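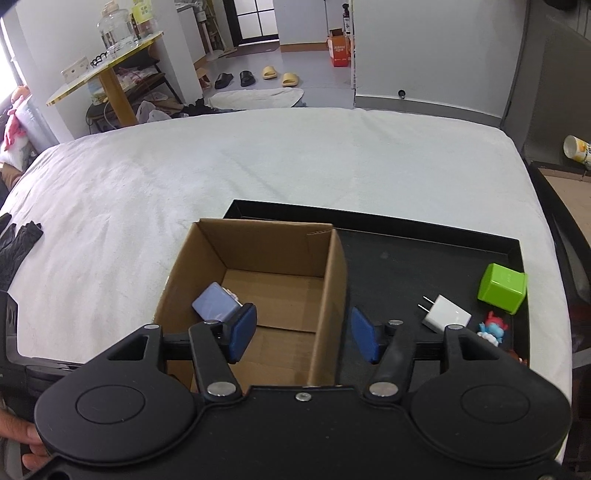
The charger, the cube and the little blue fellow, with the box still to fill.

Blagoje Shehu had promised the robotics club at Wilerbridge that he would bring in recordings of forty tidy pickups by the end of the week, and he had promised it in front of Mrs. Bošković, who wrote such things down. So he sat on the edge of his aunt's bed with the gripper in both hands and the tray in front of him, and he talked to the wall charger as if it were a nervous horse.

"Easy," he said. "Up you come."

The charger did not come up. It had two flat prongs and a smooth white back, and whenever the blue pads closed on it, it slid a little way along the tray and stopped.

His aunt's bedroom had been chosen by default. The kitchen belonged to his cousins and their homework, the round table was covered with his aunt's things, and she had told him very kindly that if he moved her big glass jar she would put him on the bus back to Dusau. The bed was soft and the tray rocked whenever he leaned, but the light was good, and there was the smell of her hand cream on the pillow with the pink pattern, which made him feel about six years old and not at all unhappy.

His phone buzzed against his knee. It was Rigoberto Ponce, the club captain, who had a way of calling precisely when a person had just gotten comfortable.

"How many?" said Rigoberto.

"Eleven."

"Eleven good ones?"

Blagoje looked at the charger. "Eleven," he said again, and because Rigoberto had known him since the first week of September and could hear a lie coming from the far end of a hallway, he added, "Four good ones."

He expected a sigh. Rigoberto had put together most of the team's entry for the Ondora Cup on his own, all through the warm evenings when everybody else was at the river, and he was entitled to sigh. But there was only some shuffling on the line, and then the sound of a chair being pulled out.

"What are you stuck on?"

"The charger. It keeps skating."

"Which way are you coming at it?"

"From above. Like you do with the cube."

"Well, the cube's a cube," said Rigoberto. "The cube would let anybody pick it up. Turn your wrists so you've got it across the narrow way, and go slower than you think you should. Slower than that. I did mine so slowly that Nikola thought the battery had died."

Blagoje laughed, and set the phone on the blanket next to his gloves, and turned his wrists. He had never told Rigoberto, or anyone in the club, that he had nearly quit after the second meeting. They had all seemed to know each other. Costel Vukčević could solder with one hand while eating a pear with the other, and Nikola Đorđević had a brother at Kneževič who sent him real motors in the mail, and Blagoje had spent two hours holding a flashlight for people. Then Mrs. Bošković had come by with the spare gripper under her arm like a loaf of bread. She'd said that the robot would learn to pick things up from whoever had the patience to show it, and would he mind being the one, since he had held that flashlight so very still?

He had carried it home wrapped in his good sweater.

"Are you doing it?" said Rigoberto's voice from the blanket.

"I'm doing it. Don't talk."

The pads came down on either side of the charger and closed, and he felt the small give of the rubber all the way up in his thumbs. He lifted. The tray rocked and he waited for it to stop. Then he brought the charger over the wall of the box, as slowly as his aunt brought soup to the table when there was company, and let it down next to the lavender thing that was already in there, and opened the fingers.

"Five," he said.

"Five!" said Rigoberto, and somebody cheered in the room behind him, and it sounded very much like Costel with his mouth full. "We're all at Nikola's. We've got you on speaker. Do the toy next, Nikola wants to hear you do the toy."

"You can't hear a toy being picked up."

"We'll hear you breathing," said Nikola, farther off. "You breathe like a walrus when you concentrate."

Blagoje pulled his feet up under him and settled the gripper against his knees. Down the hall one of his cousins was asking what seven times eight was, and being told to think about it.

"All right," he said. "Hush, then, all of you."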